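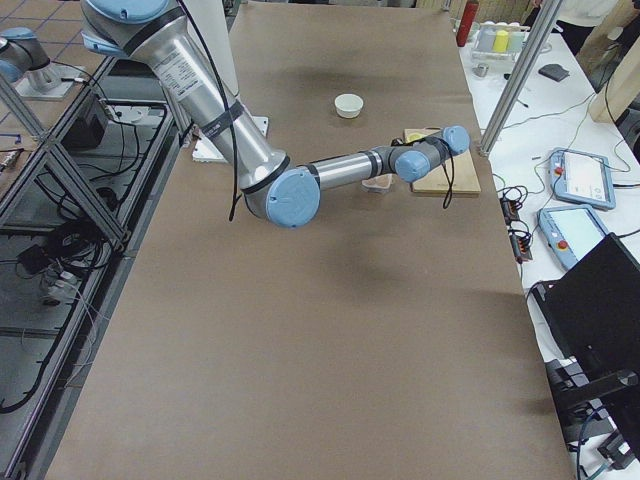

The long table with the brown paper on, cutting board and little white cup out

Brown kraft paper on a long table: how do you stop it creeping and going soggy under the cutting board?

Posted in Kitchen & Table, April
Viewed 3724 times
2 answers

Marianna Marciniak

Hi all! I've started covering our long table with brown kraft paper whenever there's chopping to do, and I love it. When I'm finished I fold the peels and crumbs up inside it and the whole thing goes away, and the table underneath gets left alone. I bought a 300 foot roll from Kuruc so I'm pretty committed at this point.

Two things are driving me a little nuts though. First, the paper creeps. I lay it down nice and straight, and by the time I've worked through a pile of vegetables it has walked an inch or two toward me and there's a ripple in it that I keep catching with my wrist. I don't want tape on the tabletop itself (I did that once with packing tape and spent an evening on the gummy stuff it left behind).

Second, the cutting board. It's a plain light wooden one, rectangular, nothing special. If I rinse it and put it back down, the paper under it goes dark and soft, and then it tears when I try to shift the board over. I've tried a folded dish towel underneath, but then the board rocks and I don't like that with a knife in my hand.

Also, does anyone have a good system for the small stuff? I use a little white cup for scraps and a small see-through pinkish container for the bits I'm keeping, and I always seem to end up with them in the wrong spots, so I'm reaching over the board to get to them. I'm right-handed if that matters. The picture is pretty much how I start out.

I'd like to keep using the paper, so please don't just tell me to get an oilcloth! My sister already has.

paperandtwine (Prilterley)

Oh, I do this too, mostly for pie days! Here's what works for me.

For the creeping, cut your sheet long enough that it hangs over both short ends of the table by a good hand's width, fold the overhang under, and clip it. The springy metal clips they sell for picnic tablecloths are fine if your tabletop isn't too thick. Mine is, so I use small clamps with a scrap of felt under the jaw. Pull the paper snug from the second end before you clip it, but not so hard that it wants to rip at the corners. If you really need something in the middle, painter's tape is kinder than packing tape, only don't leave it on overnight.

It also helps to unroll the paper curl side down. I had it the other way up for ages and the edges kept lifting and rolling back at me.

For the board, dry it. I know, boring! But I stand mine on its edge for a couple of minutes after rinsing and then wipe both faces and the edges too, the edges hold more water than you'd think. Then I lay a piece of that rubbery open-mesh shelf liner under it, cut a little smaller than the board so it doesn't stick out and catch crumbs. It doesn't slide and it doesn't rock like a towel does. Mine came from Lelton and I've been washing the same piece since before we moved.

Your cup and container: I'd put scraps on the left and keepers on the right, just past the top corner of the board. Hold with the left, chop with the right, then sweep the good stuff off with the flat of a bench scraper. And get a bigger thing for scraps if you can. A little cup fills up after one onion and then you're up and down to the trash all day.

Kamura_gran

Use two layers. Top one gets wet, pull it off, done.

Comments on this answer

Marianna Marciniak
Ha, that's simple enough! Do you clip both layers together?

Kamura_gran
No just the bottom. Top one is only a short piece under the board.

paperandtwine
Wish I'd thought of that. If you go this way, the short piece could be freezer paper with the shiny side down, it holds up longer against drips. I'd still put the liner on top of it or the board will skate.

Marianna Marciniak
Okay, update. I clipped both ends and the paper stayed put through a whole bag of potatoes, so thank you!! Curl side down made a bigger difference than I expected. Haven't got the shelf liner yet. I moved the scraps over to the left and swapped the cup for a mixing bowl, and I'm using the short extra piece under the board for now. Does the freezer paper come in the same width as the kraft, or do I need to piece it together?

paperandtwine
Mine's narrower, but it's plenty wide for a board. Check yours against the box before you buy.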